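How to Poach Pears Without Turning Them to Baby Food

Somewhere between the raw pear, which is a paperweight, and the overcooked pear, which needs a straw, there is a poached pear. The window is narrow but you can find it with a saucepan and a bit of patience.

What you need

Firm pears, one per person. Underripe is fine, and if you shop where I do, underripe is what you'll get until the morning they all go brown together. You'll also want a litre of water, 343 grams of sugar, a strip of lemon rind, a cinnamon stick and a splash of vanilla. The sugar figure comes from my grandmother's recipe card, where it was converted from ounces and cups by someone with strong feelings about accuracy. Use 350 if you like. I never have.

Choosing the pears

Press gently near the stem. If it gives, eat that one over the sink and pick another. Flavour matters less than you'd think at this stage, as the syrup does most of the talking. The stall at Stosby market sells a small hard variety that poaches beautifully and is otherwise good only for throwing at magpies, which I don't recommend.

Peel them just before they go in the pot. Peeled fruit left sitting on the bench takes on the colour of old tea towels. Leave the stems on if they have them.
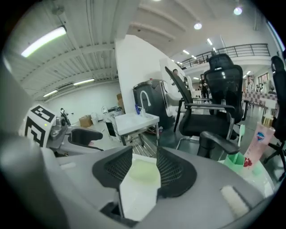
Pale green on a white surface.

Making the syrup

Put the water and sugar in a saucepan deep enough for the pears to go under. Stir over a low heat until the sugar dissolves, then add the lemon rind and cinnamon. Bring it to a simmer and leave it there for 10 minutes. Go and wash something.

Taste it. It should be sweeter than you'd care to drink. If you had white wine open, swap out a third of the water at the start – if you only had the wine in the fridge door since December, don't.

Poaching

Lower the pears in and cut a circle of baking paper to sit on top of them. Chefs call this a cartouche. It keeps the fruit under the syrup and gives you a French word to use at the table. Poke a small hole in the middle so the steam can get out.

Keep the heat low enough that you see a bubble now and then. A rolling boil will knock the pears about and take the edges off them. Start checking at 26 minutes by sliding a skewer into the fattest part. You want it to go in like a knife into cold butter. Very hard pears may need another 10, and I once had a batch from Arroyo Road that took well over an hour and were still giving me cheek.

Cooling

Turn off the heat, stir in the vanilla and let the pears cool in the pot for at least 30 minutes. They keep softening as they sit, so stop cooking slightly before you think you should. Once cool, put the lot in the fridge, syrup and all. They're better the next day.

To serve, boil a cup or two of the syrup down until it coats a spoon, and pour it over. Cream, yoghurt or ice cream all work. Leftover syrup is good on porridge.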